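Dec 8, 2018

# Sorting bars in a metal bin

Mansa Antwi and Ingvar Briem, Brestside project

We loved this one! Our question was simple: does the way the bars lie in the bin change how easy they are to pick out? We used reddish-brown and dark-green bars in a plain grey bin, and tried 2 starting layouts (side by side, then crossed).

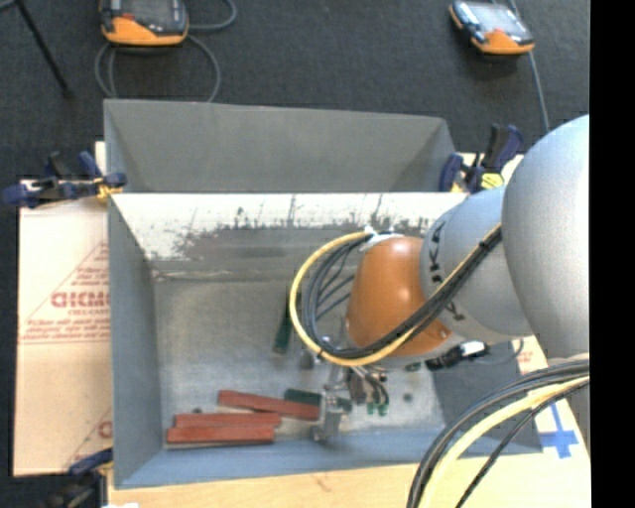

Crossed bars were much harder, and far more fun to watch. We ran each layout 26 times and wrote down every slip. In April we'd love to try 3 layouts, with a deeper bin!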